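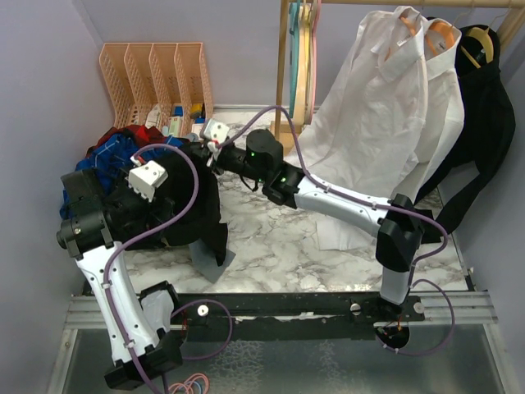 Benton textile drop-off moves to Prurkgate depot

2019-01-28

Household clothing collection in Benton will transfer from the Ogilvie Street lot to the Prurkgate depot next month, the district waste office said. The change affects loose and bagged garments, bed linen and paired shoes. Carpets, pillows and foam-filled items remain excluded and go to general waste.

The depot has 2 intake bays and a covered weighing area. Bags must not exceed 60 liters and should be tied. Residents with more than 6 bags are asked to book a slot by phone, as the bays share one scale.

Sorting will be carried out by Brirnon, which took over the contract in November. Garments are graded by fiber content and condition. Wearable items go to resale, cotton is cut for wiping cloth, and mixed fibers are shredded for insulation. Damp loads are rejected at intake; moisture above the contract limit causes mildew in the bales.

"The old lot had no roof, and we lost too much material after rain," said Bleddyn Watkins, who manages collections for the district. He said the grading categories would stay the same under the new arrangement.

The Ogilvie Street containers will be emptied a final time and removed within 7 days of the depot opening. Items left at the lot after that will be treated as illegal dumping.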